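Guides > Surfaces > Finishing and Repair

Removing Haze and Fine Scratches from a White Solid-Surface Tabletop

Reading time: 5 min

White solid-surface tops dull gradually. Plates, laptop feet and grit under a cleaning cloth leave fine marks that scatter light, and the top begins to look gray from low angles. The material is the same color through its full thickness, so shallow damage can be sanded out and the sheen restored at home. The procedure below applies to acrylic and polyester-blend solid surface. It does not apply to laminate, painted board or melamine, where sanding breaks through the color layer and cannot be reversed.

Confirm the material first

Look at an unfinished edge on the underside or inside a cable cutout. Solid surface shows one continuous material with no paper line and no core. If the underside is covered, pick a spot near a back corner and rub it lightly with a gray abrasive pad. White dust and a slightly duller patch indicate solid surface. A glossy film that scratches through to another color indicates a coating. Stop at that point.

The maker's label, if there is one, is usually on the underside near a leg bracket. The Hekska and Fumholm tops this guide was tested on carried a sheet code there. Keep a note of it, as the original sheen is sometimes listed against the code.

Materials

Random-orbit sander, 5-inch, with variable speed
Film-backed discs in P320, P400, P600 and P800
Gray abrasive pad
Spray bottle of clean water
Mild dish soap without bleach or lotion
Microfiber cloths, at least one kept dry
Dust mask and eye protection
A lamp that can be set low and to one side

Sirgate sells the discs as a mixed pack, but any film-backed disc of the same grades will work. Paper-backed discs shed when damp and should be avoided.

Step 1: Clean and dry

Wash the whole surface with soap and warm water, rinse twice, and dry with a cloth. Residue from spray polish clogs discs quickly and can hide scratches until the last stage. Let the top stand for 15 minutes after drying. Any remaining film will show as streaks under a low lamp.

Step 2: Map the damage

Turn off the overhead light and place the lamp level with the surface. Draw a fingernail across each visible mark. If the nail does not catch, the scratch can be removed starting at P400. If it catches, start at P320. Marks deeper than that need a fill or a professional repair and are outside this guide.

Label the damaged zones with low-tack tape placed beside them. Do not use pencil or marker on the surface itself – both can work into open scratches.

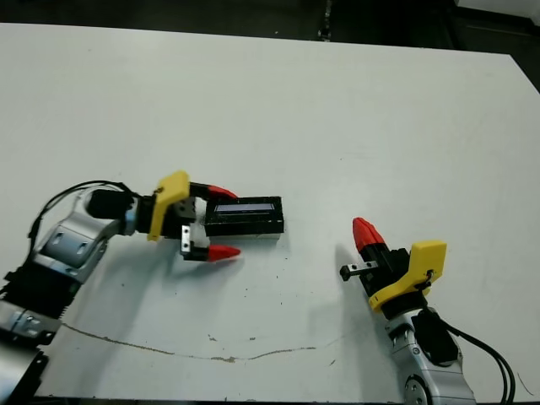
D'Souza's reply, when asked whether one bad scratch could be sanded alone, was that spot sanding always leaves a dish that shows in side light, and that the first grade should be feathered at least a hand's width past the mark in every direction.

Feathering applies to the first grade only. Each grade after it covers a slightly larger area than the one before, and the final grade covers the whole top. Stopping the last grade partway across leaves a visible boundary between two sheens.

Step 3: Sand through the grades

Set the sander to a low or medium speed. Place it flat on the surface before switching it on and lift it only after switching off. Move in overlapping passes along the length of the top, then across the width. Let the weight of the tool supply the pressure. Tilting the pad to work on a single scratch cuts a groove.

Make 2 full sets of passes per grade, then wipe off the dust and check with the lamp. All scratches from the previous grade must be gone before moving on. Change discs when they stop producing dust. Do not carry a disc over from another job.

Keep the sander moving near corners and edges, where material comes off faster. Edges can be finished by hand with the disc wrapped around a foam block.

Step 4: Set the sheen

For a matte finish, stop at P600, mist the surface with water and work over it with the gray pad in small circles. For a satin finish, continue to P800 and repeat with a lighter touch. High gloss requires a compound and a buffing pad. It is hard to keep even on white tops and is not recommended for desks or worktables.

Rinse, dry, and inspect from both ends and both sides. Swirls that appear from only one direction usually mean a grade was skipped or rushed. Go back one grade and repeat over the full surface.

Aftercare

Wipe with soap and water. Avoid dry wiping, which drags grit. Put felt under anything that is moved often, and replace the felt once it hardens. A light pass with the wet gray pad every few months keeps the sheen uniform – use the same circular motion as in Step 4.

Related guides

Filling Chips in Solid-Surface Edges
Choosing Film-Backed Abrasives
Leveling a Table on an Uneven Floor
Removing Adhesive Residue Without Solvent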